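Harvest supper abroad: do you keep the old date or move it?

Board: Festivals and Family Customs

marrowfat
Hello all, long-time reader and very occasional poster. We moved to Sutdale two years ago, and this will be the first autumn when I've had enough chairs to invite people round properly. Where I grew up, the harvest supper was the biggest meal of the year after Christmas. Chapel in the morning with the windowsills full of leeks and tins of peaches, then everyone back to somebody's house for ham, pickles, a great big plaited loaf and an apple tart that had to be passed round clockwise (no idea why, but my gran would tell you off if it went the other way).

The trouble is that the harvest comes in at quite another time here. By the date we kept at home the fields have been bare for weeks, and the local children are back at school and thinking about lanterns. So do I hold it on the old date, when my family back home are sitting down to theirs, or do I move it so that it makes some sense to the neighbours? I'd love to hear what others have done, especially anyone who has carried a custom a long way from where it started.

plumduff
Oh, what a lovely thing to be planning! Keep the old date, I say. We kept ours for all the years we lived in Seixas, where it was still hot enough to eat outside in a sunhat, and it felt a bit daft, but at five o'clock the telephone would ring and it would be my sister with the whole table shouting behind her. You can't have that if you move it. The neighbours never minded in the least. They brought figs.

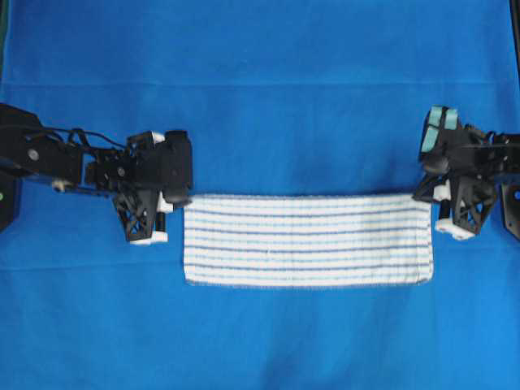
As for the food, I wouldn't fret too much over getting it exactly right. I couldn't find a proper ham for love nor money, so we had roast chicken, and after a few years the children thought chicken was the tradition. My eldest still makes it, with the same sticky onions, and gets quite cross if anyone suggests ham. The loaf I did insist on. Mine came out of the oven looking like a draught excluder the first time, but it tasted of home and we ate every crumb.

oldbarley
I'm going to disagree, though kindly, I hope. A harvest supper is meant to be a thank you for a harvest. If the harvest where you live was gathered in weeks ago, then that is when you ought to be saying thank you for it, with the people who grew it. Otherwise it becomes a sort of homesick dinner. Nothing wrong with a homesick dinner, I've had plenty, but I'd call it by its name.

When we came to Flelley we asked at the market when the last of the potatoes were lifted and simply picked an evening after that. Some years it was early and some years late. We had people at the table who would never have come to "a foreign thing", because to them it was just a supper at the right time of year.

marrowfat
That's given me something to chew on, thank you both. I hadn't thought of asking at the market. There's a lady there with a squash stall who already thinks I'm peculiar, so I've nothing to lose.

plumduff
Well, oldbarley, I take your point about the potatoes, but I do think you're being a little hard on homesickness! Half the customs in the world must have been kept up by somebody far away who missed their mother. And it isn't as though one can't be thankful a few weeks late. I'm thankful for birthday presents well into the following month.
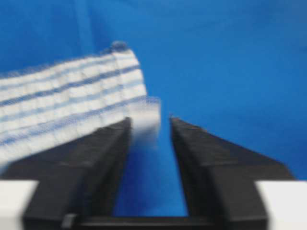 Blue and white stripes

Anyway, the thing I really wanted to say to marrowfat is to write the menu down, and who came, and what went wrong. I have a notebook with 539 recipes and scraps in it, and the harvest pages are the ones everybody asks to look at. One year just says "tart dropped, ate it anyway".

oldbarley
A little hard, perhaps. I'll give you the birthday presents. We did ring home on the old date as well, come to think of it, and I dare say there was usually a cake on the table while we did.

tinlantern
Could you not do both? We do a small one and a big one. The small one is on the date my husband's family keep, just the 4 of us, with candles and the video call propped against the teapot. The big one is whenever the village does its own, and we turn up with the loaf and a dish of pickled beetroot. It does mean baking twice, but the second plait always comes out neater.

One warning from experience. If you're in the part of Sutdale that gets the Westine fair, check when that falls before you invite anyone. We once laid for more than twenty and had a very quiet evening with a very large tart.

marrowfat
The Westine fair! I'd completely forgotten it, and we're only a few streets away, so nobody would get a car anywhere near us. Thank you, tinlantern, you've saved me there.

I think I'm leaning towards the two suppers. My other half has pointed out that this means two tarts, and has stopped arguing. I do still want to do the clockwise business at the big one, but I'm not sure how to explain it to guests when I can't explain it to myself.

plumduff
Don't explain, dear, just pass it firmly to the left and look as though it matters. Do come back and tell us how the loaf turns out. If it's any help, I let mine rise overnight in the cold pantry and plait it first thing.

oldbarley
Seconding the cold pantry. And put more salt in than you think.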